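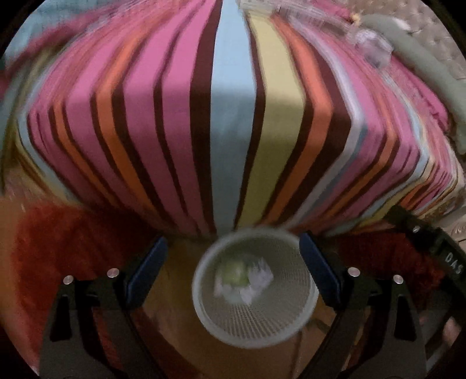 Clearing the spare room at Horrocks

2 min read

Solange Frota took over the upstairs bedroom in July, when the parcels for the Trurkitholm market stall had outgrown the hall cupboard. The bed is now where everything gets sorted. It sits at a good height and the colours are cheerful on a grey morning. The red shaggy rug stays where it is.

Small cardboard boxes are kept, because the stall goes through up to 200 in a season. Paper gets crumpled for packing and used again until it tears. 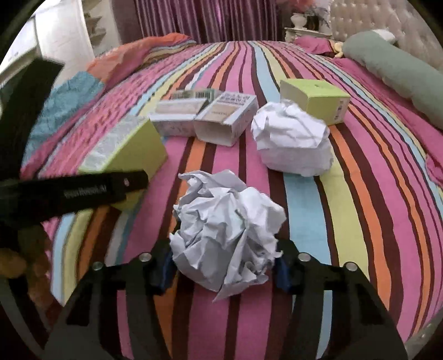
Boxes and balled-up white paper on the striped bedspread.

Does crumpled paper protect as well as bubble wrap?
For mugs and small jars it does the job, provided the box is filled to the top and nothing shifts when you tilt it. Glass going as far as Flondville gets a second layer.

Comments

Marg: Where is the bedspread from? I'd love those colours in our back room.

Solange: A church sale in Eten, years ago. It's faded a bit.

Deb P: We do ours on the ironing board. Not recommended.

Contact | Copyright Horrocks Household Pages | Back to top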